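4.2 What ends up on the bed

I went into this part of the study thinking I would be writing about wardrobes. We had asked people in shared flats and single rooms to talk us through where their clothes and bedding went over a season, and I had a tidy little chapter on hanging rails half planned in my head. Then I started reading the room notes properly and it was beds, beds, beds. Of the 182 rooms we logged, the bed turned up in nearly 60 as a place where things were kept (as opposed to slept under), and my colleague Ju-won Jang, who coded the notes alongside me, had marked the same thing in the margins before I'd said a word to her.

I should explain what we mean by "kept". Clothes thrown down for five minutes didn't go in. We used the word when a resident told us that a pile had a usual spot, or when they could say what was in it without looking. Wondimu Lencho wanted a stricter rule and he may well be right - we come back to this in section 6 - but the loose one matched how people talked. "That's the coat end," one resident said to me, waving at the foot of her mattress as if it were a cupboard.

The wall side was the great favourite. People sleep towards the open edge, where they can get their feet on the floor, and the strip along the wall slowly fills up with jackets, bags and spare blankets. Bedding then gets layered in front of it. I found this arrangement in rooms of every size, including a couple with perfectly good shelves, and Figure 7 has a fair amount of it in one go.
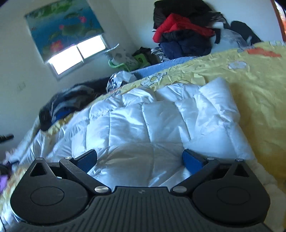 Figure 7. Bed with a white quilted comforter over a yellow bedspread; clothing, bags and a folded light blue blanket along the wall.

I like how the folded blanket runs along the back edge, with the clothing heaped behind it. Several residents described an edge like this to us as a sort of border, and Hae-won Baek has taken to calling it "the hem" in our coding sheet, so I'm afraid the name has stuck. The red jacket near the top of the heap is typical too. Outerwear came up again and again in our interviews as the thing that never quite goes back on its hook, and in September, when mornings and afternoons want different coats, it was mentioned more than anything else!

Quilts and comforters were a separate puzzle. They're bulky, they don't fold down small, and the Lekota storage boxes that some residents had been given were too shallow for them. So the quilt stays out all year and does a second job as a cover. Two people told us they spread theirs across the middle of the bed in the daytime to have somewhere clean to sit and sort things, which I hadn't thought of at all. We didn't ask everyone about this and I wish we had.

Bags need a paragraph of their own, and they get one in 4.3.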